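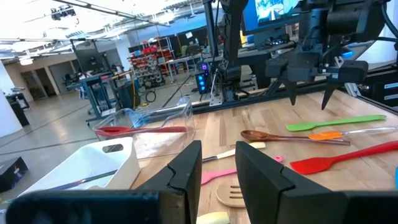

I went to the Kisham open day mostly for the biscuits. The email said "light refreshments", which in my experience can mean anything from a full buffet to a jug of squash, and I had a free afternoon and a railcard with 13 days left on it.

Kisham is a place you only find by having been there before. The satnav took me to a tile warehouse and congratulated me. I signed in, got a sticker saying VISITOR 322 (either they are very popular or the stickers go back years) and was let loose on a concrete floor with a cup of tea and no instructions.

Most of the crowd had gathered round the Steteck stand, where a man in a fleece was talking about warehouses and had slides. I drifted off and found the table I'd have paid to see, had anybody been charging: two robot arms and a spread of spatulas, spoons and knives. The job is tidying up. The arms pick up a utensil and put it away, then they do another one. That is the whole show, and I stood through 60 minutes of it.

I should say that I own a kitchen drawer that hasn't shut properly since June, so I came to this with an interest. What struck me is how much dithering goes into it. An arm will come down over a spoon, stop, shift a tiny bit to one side, stop again, and then commit with the air of somebody choosing a melon. Knives seem to be the worst, being thin and flat and not keen to leave the table. I watched one attempt at a knife fail 6 times and by the end I was leaning forward with my own fingers pinched together — so was the woman next to me.
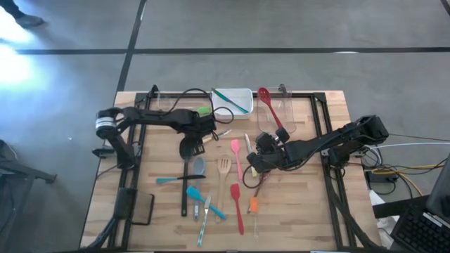
Teodoro Macaraeg told me I was being too kind about all this, and that a child of four could clear the lot in half a minute, given a biscuit. He'd come over from the Valentini talk, apparently in a bad mood about the Valentini talk. I said I'd like to meet this child. He said the point was that people see two arms and assume there's a butler attached, and that every spatula is a fresh problem when you've got two fingers and no idea what a spatula is for. Then he went to look for the biscuits himself, so I can't tell you how the argument would have ended.

I asked one of the Sukedach people when I could have one at home. She asked how big my kitchen was. I told her, and she was very polite about it.

The refreshments were shortbread, in the end, and plenty of it. The drawer still doesn't shut.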